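Wrist camera, second round

I have spent the last few evenings swapping fingertips on the small arm, comparing the Filix pair that came with it against a set from Candach. Both close to the same width. The Filix tips are stiffer and slip on fine knits when the force limit is under 600 in the Vurnstead controller (its own units, the manual gives no conversion). The Candach tips hold at 4 steps lower but take longer to let go.

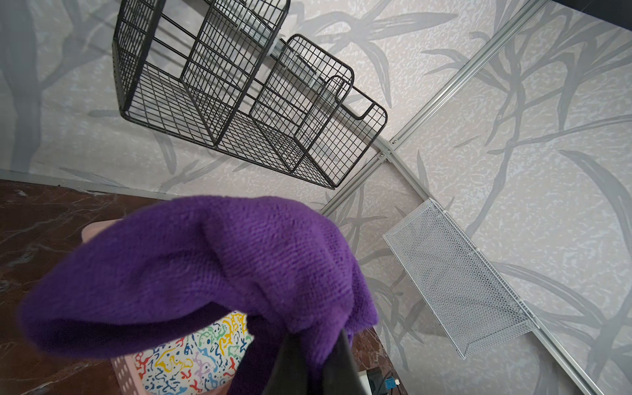 Wrist camera view, purple knit held over the pink basket.

The camera sits close to the fingers, so the nearest cloth goes soft while the wallpaper behind stays readable. I can live with that for picking. For judging how much cloth is in the grip it is poor, and the basket rim gets covered at the moment I want it.

Jabari Minja suggested cutting exposure to 70 and adding a lamp. I will try that before moving the bracket again. The tips go back on for 1,000 open and close cycles first.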